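Limine Service Desk - Ticket 637
Subject: Scheduled stock reports arriving with missing rows, Zetby retail module 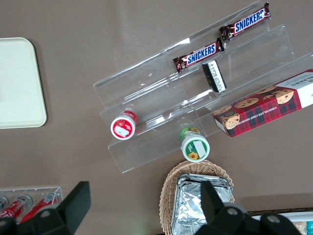

Why does the nightly stock report stop before the end of the product list?
The report export was limited to 462 rows per file after the June update, and any products past that point were left out of the attachment. Raising the limit in the export profile and running the report again restores the full list.

Status: Resolved
Priority: 2
Reported by: Akinyi Khaemba, Store Systems
Assigned to: Mohsin Mirani, Application Support
Affected service: Zetby retail module, scheduled reports
Not affected: Registers, live stock screen, supplier orders

Original report

The stock report sent to store managers each night is incomplete. The file opens normally and the column headings are correct, but the list ends partway through the letter M. Stores with smaller product lists have not reported a problem. The live stock screen shows every product when searched by name or by item code.

Managers use this report to prepare the weekly count. Two stores have already counted from the short list and will need to repeat the work once a correct file is available. Please advise whether the missing products have been removed from the system or only from the report.

Activity log

Mohsin Mirani, 8:40 a.m.
Ticket received and accepted. The live product table for the reporting store was checked and holds 700 active products. Nothing has been deleted. The requester has been told that stock records are intact and that the fault is confined to the exported file. Stores have been asked to hold their weekly counts until further notice.

Mohsin Mirani, 9:25 a.m.
The report was run by hand from the administrator account and returned all 700 products on screen. The same report was then sent to a test mailbox by the scheduler. The attachment contained 462 products and ended at the same item as the file supplied by the requester. The query is therefore sound and the loss occurs when the attachment is created.

Mohsin Mirani, 10:10 a.m.
Mail server logs reviewed. The attachment is well under the permitted size and is delivered without change. The file saved on the report server before mailing is already short. Mail has been ruled out.

Akinyi Khaemba, 10:35 a.m.
One manager changed the sort order from product name to item code and received a different set of products, again incomplete. A copy of the file has been added to the ticket.

Mohsin Mirani, 10:50 a.m.
Thank you. Both files hold the same number of rows, and the products missing from the first appear in the second. This points to a row limit. A damaged product record would have stopped the report at the same product in each case. Passed to Samina Awan for review of the export profile.

Samina Awan, 11:30 a.m.
The June update replaced the shared export profile with a new one named "Standard - Scheduled." The new profile has a maximum row value of 462. The earlier profile left this field blank, and the software treats a blank field as no limit. The value appears to have been carried over from a test setup, where the sample product list was that length. The release notes do not mention it.

Samina Awan, 11:45 a.m.
Change request raised to clear the maximum row value in the scheduled profile. Approval requested from Adaeze Okeke.

Adaeze Okeke, 1:15 p.m.
Approved. The change is to be made outside the reporting window and checked against one large store and one small store before the remaining schedules are released.

Samina Awan, 2:05 p.m.
Change made. The report service was restarted after the first test still returned the short file - the old profile had been held in memory. Following the restart, the scheduled report for the large store contained 700 products. The small store report was complete and matched its earlier copy line for line.

Akinyi Khaemba, 3:20 p.m.
Corrected files received and compared with the live stock screen. Managers have been told to discard all earlier copies and to begin their counts from the new file. Please leave the ticket open until the overnight run has been checked.

Mohsin Mirani, Friday, 7:55 a.m.
Overnight run complete. All scheduled stock reports were delivered and the row totals agree with the product table for each store. Requester has confirmed. Ticket closed.

Resolution steps for support staff

1. Open Report Administration and select Export Profiles.
2. Select "Standard - Scheduled" and choose Edit.
3. Clear the Maximum Rows field. Do not enter zero; the profile will not save.
4. Save the profile and restart the report service.
5. Send one scheduled report to the test mailbox and compare its row total with the live product table.

Reports that are run on screen use a different profile and cannot be used to test this fault.

Follow-up

Mohsin Ghumman will add a row total to the last line of each scheduled report so that a short file can be recognized on opening. The request is tracked separately under report improvements. Stores using custom export profiles should contact the service desk before editing them.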